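A sala do fundo ganhou juízo

Quem leu a newsletter de abril sabe que a sala do fundo era o meu grande desgosto doméstico. Tinha lá de tudo: caixas da mudança que nunca abri, duas cadeiras coxas e um monte de revistas que jurei ler (não li). Pois bem, meti mãos à obra e estou tão contente que vos vou maçar com isto durante vários parágrafos!

A primeira decisão foi deixar o chão em paz. A Ching-wen Chuang, que tem muito mais olho do que eu, entrou, olhou para o parquet em espinha e proibiu-me de comprar um tapete. Eu já tinha um escolhido na Xue, pelo de dois dedos, cor de aveia, uma maravilha. Ficou na loja. Custou-me um bocadinho, mas ela tinha razão — madeira clara assim, com aquelas linhas todas a encontrarem-se, não precisa de ajuda nenhuma.

Depois veio a televisão. A ideia inicial era pendurá-la na parede, como toda a gente, mas a parede é precisamente onde está a paisagem, e eu não ia fazer buracos numa colina. Gosto demasiado daquele verde, das árvores, da casinha de quinta lá em cima e da janela pintada no canto. Há manhãs em que bebo o café a olhar para aquilo como se fosse mesmo a vista! Optei por um suporte preto de pé, daqueles móveis, com dois postes e uma base chata, e tem ainda uma prateleirinha a meio que já me fez sonhar com coisas para lá pôr. Demorei 2 horas a montá-lo, com o Tien-fu Hsieh a ler-me as instruções ao telefone, porque eu tinha perdido os óculos.

O purificador de ar foi a última peça e a que mais discussão deu cá em casa. É alto, branco, quadradão, com a frente toda aos furinhos, e ao princípio achei que ia parecer um frigorífico no meio do campo. Afinal gosto dele. Pu-lo do lado esquerdo, um nadinha enviesado, perto da tomada.
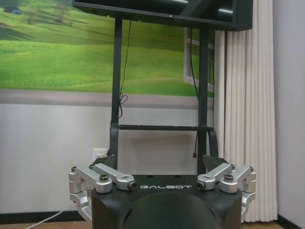
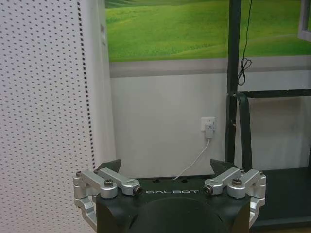
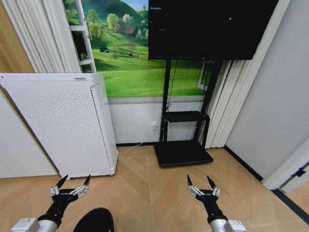
O que ainda falta

O cabo, claro. O purificador tem um cabo branco fininho que vai da tomada pelo chão fora, e cada vez que passo por lá penso que tenho de tratar do assunto. O Yao-tsung Chiu recomendou-me uma calha adesiva da Skedora, branca, para correr junto ao rodapé. Se alguém já usou, escreva-me a dizer se a cola estraga a madeira, que disso é que eu tenho medo.

Falta também resolver a prateleira do suporte. É pequena e eu tenho ambições grandes: o comando, uma planta, talvez uma coluna de som. A Ching-wen diz só o comando. Vamos ver quem ganha.

E falta um sítio para nos sentarmos, pormenor que me escapou por completo até à primeira noite de filme, vista de almofada no chão. Ando de olho num banco comprido da Prerkititz, mas tenho de medir a porta antes de me entusiasmar.

Na próxima newsletter conto como correu a história do banco e respondo às perguntas que chegaram sobre as caixas da mudança. Abri 8 e encontrei a panela de pressão que dei como roubada!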